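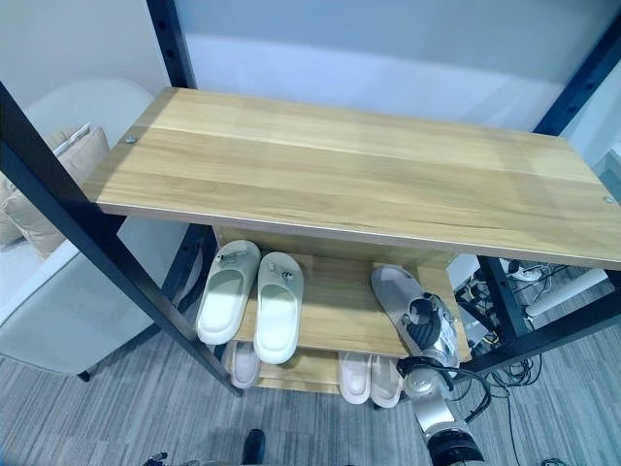 How do you keep 13 kids moving in a passing drill?

I took over my daughter's basketball team in October (fifth and sixth graders, Thursday practices, half a gym) and my passing drill is a mess. I put them in two lines, they throw chest passes back and forth, and whoever isn't up starts wrestling. With an odd number somebody always ends up standing with me. I've got six balls and an hour. What do you all run?
Noemi Russo

Drop the two lines! I do a four-corner drill with three or four kids on each corner. Pass to the next corner, then sprint after your pass and join the back of that line. Start with one ball, and once they quit throwing it at each other's ankles, add a second one across from it. The odd number doesn't matter at all because the lines don't have to match. We shoot for 100 passes without a drop and my girls go nuts counting out loud (best so far is 61, then somebody sneezed). Switch direction halfway so they use the other hand too.
Clurketti

Make them run laps if they goof off. Worked for us.
Tyagi

I'd skip the laps, mine just goofed off while running. Corners is a good one though. If you only have half a gym, pull the corners in to the edges of the lane and use bounce passes, otherwise the little ones can't reach.
Heson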